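Archive > Small Complaints > Lunch

I have now eaten lunch at a desk, or near one, for most of my working life, and I'd like to register some findings.

The office I rent a corner of is upstairs from a bakery called Londoño. You would think this settles the lunch question. It does not. By noon the smell has been working on me for three hours and I would pay anything for a roll with ham in it, and they know it, and the roll is priced accordingly. Last December I added up what I'd spent downstairs over the month and got 290 dollars. I closed the spreadsheet and went down for a roll.

So this year I bring food from home. I bought a lunch box made by Lultix, which has four compartments and a lid that takes two hands and some bad language. The compartments are sized for a person who eats nine almonds. I put soup in it once. I also own a Fenura flask, which keeps soup at the temperature of the sun until three in the afternoon, at which point I have already eaten crackers over the sink.

What I have never solved is the stuff you eat with and out of. My theory is that shared tables attract cups the way coat pockets attract receipts.

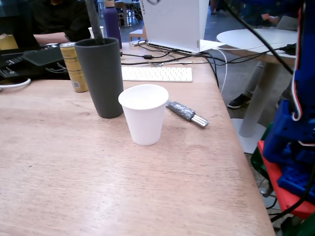
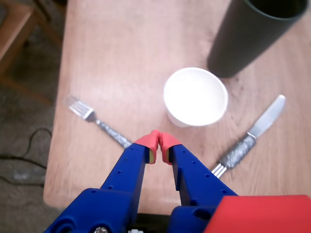
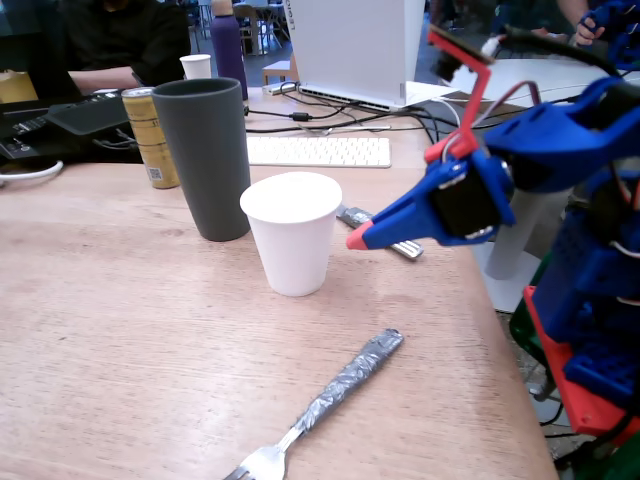
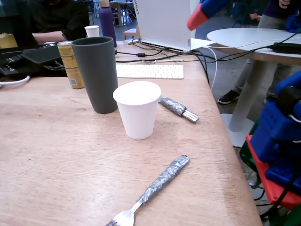
A paper cup on pale wood, or a paper bowl, depending on which one you look at.

The fork problem

I brought in 25 forks when I moved here, a cheap boxed set, on the grounds that 25 was a silly number and would last forever. By spring I was stirring yogurt with a pen. I don't accuse anyone. I've found two of those forks in my own car and one in a winter coat, so the case against my neighbors is weak.

Knives stay put, for some reason. Spoons go in small groups – you have plenty, and then you have the one with the bent neck that everybody puts back.

I tried the Skulteo folding set, which comes in a pouch and promises to live in your bag. It lived in my bag for 92 days. I know because I wrote the date on the pouch, feeling organized. The fork folds at exactly the point where you need it not to, and a forkful of rice went down my sleeve during a phone call about insurance.

For now I eat sandwiches. They need no equipment and I can make one in 70 seconds, though it tastes like it. On Londoño days I take the stairs slowly and pretend I'm only going out for the mail.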